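Captions drifting out of sync after export, only on long files

Ville Koskela
3 comments · 2 shares

I put together cooking videos for a small community channel and I love doing it, but subtitles are beating me. I cut in Risel, write the captions in the same project, and export the video plus a separate SRT file. On short clips everything lines up beautifully. On anything close to an hour, the captions start out perfect and then slide, until by the end they show up a good 2 seconds early. I've tried exporting again, I've tried a different player, and I've tried nudging the whole file, which just moves the error to the beginning! The station wants the SRT as a separate file, so burning the captions into the picture isn't an option for me. 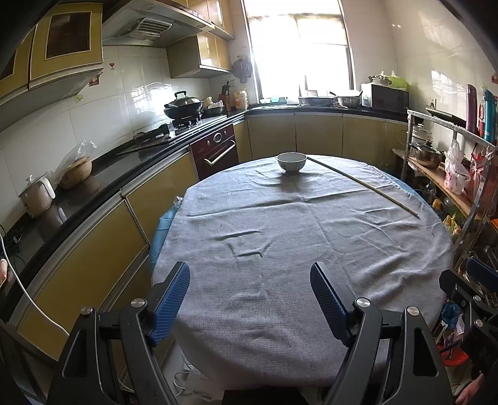 The other thing I should mention is that my timeline is set to 25 frames a second but one of the cameras shoots 50, and the editor seems happy to mix them. Could that be it? I'd really like to understand what's going on, so long answers are very welcome.

Whiteley
200 points · 6 comments

Oh, I enjoy this one! A drift that grows steadily is nearly always a rate mismatch, so you were right to be suspicious, but I don't think the 50 camera is guilty. Going from 50 to 25 is an even halving and the timeline takes care of it. Look at your export preset instead. If it says 23.976 or 24 you'd see a much bigger slide than yours, so my money is on the caption exporter counting time its own way.

Try this. Open the SRT in a plain text editor and find the last caption. Write down its start time. Then play the exported video and write down when that line is spoken. Do the same for a caption halfway through. If the error in the middle is half the error at the end, it's a straight stretch and you can fix it in one go. Vokness (the free subtitle editor) has a two-point sync: you pin the first line and the last line to where they belong and it spreads everything between them. I've used it on programs over 50 minutes long and it's wonderful, really quick.

If the error jumps at one spot, look for a cut there that changed after the captions were written. Stretching won't help with that, you have to shift everything from that point on.

Keep a copy of the original SRT!
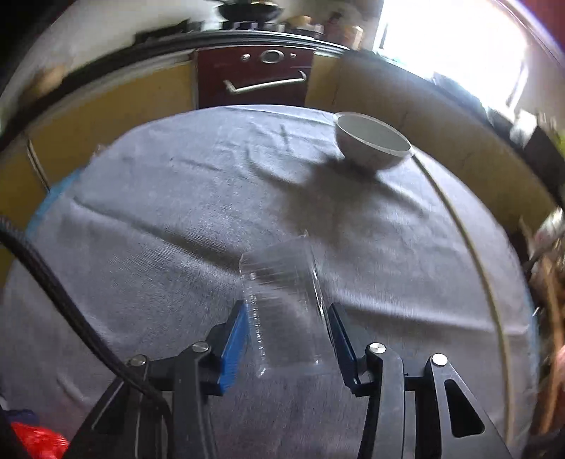 Tampere, December

Ville Koskela
1 comment

Thank you so much, the two-point sync did it! Middle error was half the end error, just as you said. I ran it Saturday and the whole program lines up now. Still no idea why Risel does it, but I have a method and I'm very happy.

jollance_fan
0 comments

same thing happened to me in Jollance, updating fixed it. maybe try updating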